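Laundry first, chess never: a home gripper build in Onwood

26 June 2025

The builder of the Wornano wants it known, before we start, that it is not finished. Said three times before the kettle had boiled. It is a two-fingered gripper you hold in your hand, with a camera on it, and it has been taking up most of a spare bedroom in Onwood since March. The idea is that a person picks things up with it, lots of times, and the recordings teach a robot arm to do the same. The arm is called Duda. Duda is bolted to a desk next door and was switched off when I called.

I'd asked for half an hour. Got nearly three.

Why laundry?

"Because it's horrible," was the answer. "A mug is always the same mug. You put a cloth down and it's a different shape every single time. I did blocks for a fortnight and got bored of how well it went."

So cloth it was. The builder talks about cloth the way other people talk about a bad neighbour. Where do you grab it? An edge is best, but you can't always find an edge, and a fold looks just like one until you pull. Go in too deep and you've got the layer underneath as well. Too shallow and the tips shut on nothing.

"My rule is pinch, lift a bit, look. If it comes up in two lobes you've got the middle, and you decide there and then whether to carry on or put it down. I record both. The put-downs are useful too, I threw the first lot away like an idiot."

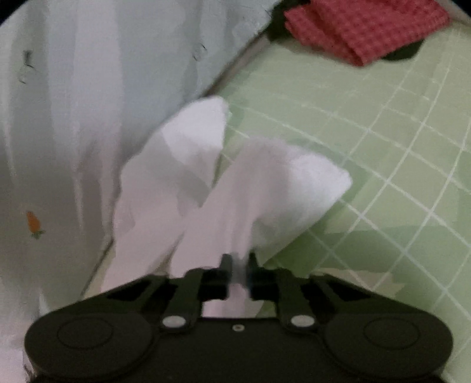
What's in it

Mostly printed plastic, black, because black was the reel that was on the machine. Two fingers on linkages, so they stay facing each other as they close. Metal pivots. The whole thing goes together with 32 screws, and the builder has strong views on screws.

"The first one had glue in it. Never again. You want to be able to get it apart at eleven at night with one hex key."

The hardware came from Brenduvero, a small parts shop that does post. The pins were the one bit that could not be bodged. An early set was a hair too thin and the fingers wobbled sideways, which you don't notice on a mug and very much notice on a pillowcase.

The moving half - fingers, linkages, pads - weighs 253 grams. It was more. Material came out of the arms in two goes, and the second go snapped a finger in the first evening. Back up a bit in thickness, and it has held since.

And the pads? They are a dark blue, softer than the rest, and they come off. "I've been through loads. Hard ones slip on towelling. Really soft ones grab great but then they won't let go, you open up and the cloth just hangs there. These are in between. They wear at the tips so I swap them over, left to right, and get double the life." Rounded at the ends too, after a squared-off pair kept catching in loops of thread.

Moving rooms

One thing that comes up again and again is floors. Duda's early attempts were fine on the desk and hopeless anywhere else. The builder put this down to the recordings, all done on the same desk under the same lamp. So now it's a different spot every session. Landing, kitchen, bathroom.

"The bathroom's a pain, you're on your knees. But it's where clothes end up, isn't it. On the floor by the bath. If it can't do that one what's the point."
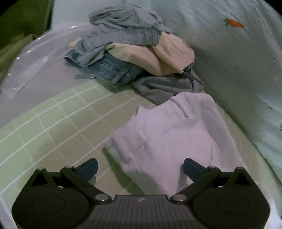

White towel in front, denim and a grey garment further back. The Wornano comes in from below with its fingers open.

The lens is very wide, so straight lines bend. I asked if that was a nuisance. Apparently no. The builder wants to see both fingertips and a good stretch of whatever is beyond them, and you only get that with a lens which curves everything. Duda's end carries the same fingers and the same lens, so as far as the software is concerned it's the same hand.

The count so far is 1326 recordings. The target was picked in the bath, the builder says, and it's 1743. I asked why that number. Something to do with how long the training takes over a weekend and how much disk there is left. I wrote it down and can't read it back now, sorry.

How it goes wrong

Lots of ways. Moving too fast is the main one - a person's hand is quick and the arm isn't, so the builder has had to learn to go slow, which feels silly for the first ten minutes and then just makes your wrist ache. Shadows are another.

"The light's behind you and the tool throws a great big shadow on the thing you're reaching for. I used to fuss about with lamps. I've stopped. There'll be shadows in real life, it may as well get used to them." 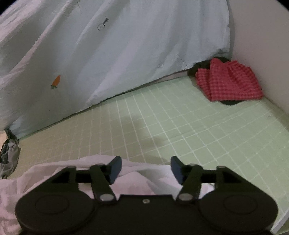

"Same with mess. I used to clear everything away and have one cloth on its own, very neat. Now I leave the other stuff lying about, patterned, plain, whatever, and it has to work out which one it's after. Took the success rate right down to begin with. I nearly went back."

But didn't. The next job is the handle, which is too fat for smaller hands, and a trigger spring that doesn't twang. After that, socks. Teh builder has been putting off socks.

Could someone else make one? Yes, if they have a printer and are not in a rush. The files will go up once the handle is sorted, and not before, as there was an earlier version passed round a few people at the Onwood workshop evening and every one of them came back with the same cracked trigger.

And chess? Someone always asks, I'm told. The answer is no. There's a basket of towels to get through.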